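In Defense of the Plain Block

An opinion from the Gomari Center for Early Learning
By Usa Paisan, Director of Curriculum

Every spring the Center reviews the materials in its classrooms and decides what will be replaced, what will be repaired, and what will be retired. The review conducted in March led to a longer discussion than usual, and the greater part of that discussion concerned the most ordinary item on the inventory, the plain colored block. Several members of the staff proposed that the block shelves be reduced by half to make space for newer materials. I opposed the proposal and continue to oppose it. The reasons deserve to be stated at greater length than a staff meeting allows.

The case for reduction should be given fairly. Shelf space is limited. Families who tour the Center often ask what is new, and a shelf of cubes and bars does not answer the question well. Newer construction sets click together, hold their shape, and produce a finished model that a child can carry to the door at the end of the day. Some come with printed cards showing what to build. Teachers who favor them report that children stay with them longer, and I have no cause to doubt those reports. A material that holds a child's attention has earned consideration.

My disagreement begins with the question of what the attention is being spent on. A set that clicks together settles many questions before the child arrives. It has decided how the pieces will meet, how far apart they will sit, and whether the result will stand. The child is left with the order of assembly, and where there is a card, even that has been decided. Such work has its uses. It teaches a child to follow a sequence and to compare a thing in the hand with a thing on paper. It should not be mistaken for building.

A plain block settles nothing. It has faces, edges, and a weight, and it will rest on another block only if it has been placed with some care. When a tower falls, the cause lies in the tower and can be looked for there. The child who has placed a cube too near the edge of the one beneath it will, given time and an adult who keeps quiet, find that out.

The number of blocks matters as well, and on this point I differ even from some colleagues who share my general view. The classroom at our Illitmont campus was supplied in its first year with 3000 pieces, stored in deep bins. The purchase was generous and well meant. Its effect was that children dug, poured, and scattered, and that the adults spent the last part of each morning on the floor. The bins were later divided, and the greater part of the contents went to storage. Building in that room became slower and more deliberate within weeks.

A handful of pieces on a clear surface is an invitation of a different kind. Three cubes in three colors and one black bar are enough for a long piece of work by a young child. They can be put in a row, stacked, bridged, sorted, hidden, or given names. The bar is the most important of them, as it differs from the cubes in length and so raises the first real question of construction: what will lie across, and what will hold it up.
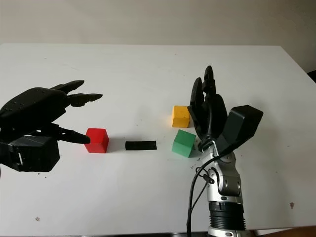
Page last changed: April 2023

The surface deserves as much thought as the pieces. We have moved over several years toward light, matte tables for this work. A red, yellow, or green block stands out clearly against a white top, and so does a black one, while on a patterned rug the darker pieces tend to be overlooked. A matte finish is also kinder to the eye under classroom lighting than a polished one. These tables do show wear. Specks and scuffs appear early, and requests to replace them appear soon afterward. The Center's position is that a marked table is fit for use as long as it is level, clean, and free of splinters or raised edges. Money spent on an unmarked surface is money taken from something else.

A table also sets a limit, and limits are useful. On the floor, a structure may spread until it meets another child's structure, and the morning turns to the settling of claims. At a table, the child can see where the work may go. A piece that falls makes a sound and is missed. We do not wish to end floor building, which allows large work and shared work that no table will hold. We ask only that each classroom keep one table clear for small building throughout the day, and that it not be pressed into service for snack trays or folders.

Color is a matter on which respected educators disagree. There is a long tradition of unpainted blocks, and those who hold to it argue that color distracts from form. A child asked to build, they say, will sort instead. I have observed this and do not regard it as a failure. Sorting is frequently the first thing a child does with a new material, and it is a way of taking stock. A child who has put the red with the red and the yellow with the yellow has looked closely at every piece on the table. Building generally follows. Where it does not, the sorting was the work for that day.

Color further gives children and adults a shared way of speaking. "The green one is leaning" can be said and understood by a child who has no words yet for corner, edge, or angle. It allows two children to plan together. For children who are learning English at school, as many of ours are, the names of colors are often among the first words they use with confidence, and a block table gives them a place to use those words for a purpose. I would not remove the unpainted sets from any room that has them. I would object to removing the colored ones on grounds of taste.

I turn now to instruction, where I believe the greatest harm is done with the best intentions. An adult who sits down at a block table very often begins to ask questions. What are you making? What color is this? How many do you have? Each question is harmless alone. Together they change the child's work into a performance for the adult. Our teachers are asked to observe for 2 minutes before speaking at the block table, and to let the child's own remarks open the conversation when there are any. New staff find this difficult. They worry that a parent looking in will take silence for neglect. I would say to any such parent that a quiet adult who is watching closely is doing skilled work.

The question of cost was raised in March and should be answered. The Turcotte classroom, our oldest, still uses blocks bought when it opened 19 years ago. They have been washed many times, and a few have been sanded where the corners had roughened. Over the same period the room has gone through a succession of connecting sets, all of them retired after essential pieces were lost. The loss of one plain block is hardly noticed, while the loss of one hinge or axle may end the useful life of a whole box. A school that must justify its spending to families should give that difference considerable weight.

It has also been suggested that the plain block belongs to an earlier time, and that children who will grow up among complicated devices ought to meet complicated materials early. I find this argument weak. A child who has learned by repeated trial how one solid thing rests upon another has learned something that will remain true of every device made later. Picking up a cube, judging where it should go, and letting go of it without disturbing its neighbor is demanding work. The hand must open by the right amount, approach from a sensible side, and release cleanly. Adults have forgotten how hard this is, and so they undervalue it.

There are fair objections to my position that I cannot fully answer. Some children do not take to blocks in any form, and a teacher should not press the matter. Some children with limited hand strength find loose blocks discouraging and do better, at least for a time, with pieces that hold together. The Trukimov room keeps a magnetic set for this reason, and it should continue to do so. I would also concede that a shelf of blocks left in the same order all year becomes invisible to the children who pass it. Pieces should be changed from time to time, a few put away and a few brought out, and the bars in particular should be rotated by length.

The inventory at present lists 109 items across all rooms under the heading of construction materials. Many were bought in response to a catalog, a conference, or a passing enthusiasm, my own included. I have asked each lead teacher to mark the entries that have gone unused since the start of the school year. I expect the space that was sought in March can be found among those, and that the block shelves can be left at their present size.

Families are welcome to observe the block tables during the morning session. Visits should be arranged through the front office, and visitors are asked to sit a little apart from the table and to leave the pieces where the children have set them.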